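4. Setting up your Lometus on its table

Now for the fun part! Your Lometus tabletop loom is out of its box, the parts are checked off against the list in section 3, and it's time to give it a home. Take your time over this section - a loom that sits square and steady is so much nicer to weave on, and you'll see it in your very first inches of cloth.

4.1 Choosing the table

The loom will sit happily on a kitchen table, a desk or a workbench. You want a top that doesn't wobble when you lean on it, with at least 30 cm of clear space behind the back beam so you can reach round to the warp.

Note: A polished or waxed top is fine, but do fit the felt feet first (step 2 below). Without them the loom creeps forward with every beat.

Think about light as well. Daylight from one side is lovely for threading, and for evening weaving a lamp placed low and to the left will pick out each heddle beautifully.
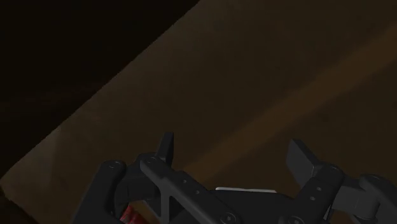 4.2 Putting the frame together

You'll need the hex key from the small parts bag, a tape measure and a soft cloth.

1. Lay the two side frames flat on the cloth, with the stamped letter L or R facing you.
2. Press one felt foot into each recess on the underside. They're a snug fit, so push hard with your thumb.
3. Stand the side frames up and slot in the front beam, then the back beam. The back beam is the one with the ratchet wheel.
4. Fit the long bolts and turn them until they just bite. Don't tighten them yet!
5. Measure from corner to corner, both ways. If the two figures differ, nudge the frame until they match.
6. Now tighten the bolts, a little at a time, going round the loom in turn.

Caution: Use the hex key supplied and no power tools. The threads are set into beech and will strip if forced.

4.3 Fitting the ratchet and pawl

1. Turn the ratchet wheel by hand. It should click evenly all the way round.
2. Hook the spring on to the pawl, long end downwards.
3. Lower the pawl on to the teeth and pull gently on the beam. It should hold firm.

If the pawl slips, the spring is almost certainly on back to front. Unhook it, flip it over and try again - everyone at the Trirkcombe workshop has done this at least once.

Caution: Keep fingers clear of the teeth whenever the warp is under tension.

4.4 Hanging the heddles

The Lometus comes with 329 wire heddles, which is plenty for a good wide scarf with some to spare. Slide them on to the shafts in bundles, with every eye facing the same way. Leave the ties on the bundles until both ends are safely on the bar (a loose bundle on the floor is an evening gone).

Share them out between the shafts to suit your pattern. For plain weave, an even split works a treat.

4.5 Before you warp

Leave the finished loom to stand in its room for up to 7 days if it has come from a cold van or a damp garage. Wood moves as it settles, so go round the bolts once more afterwards.

Then pick out some yarn you really love, and turn to section 5 to wind your first warp.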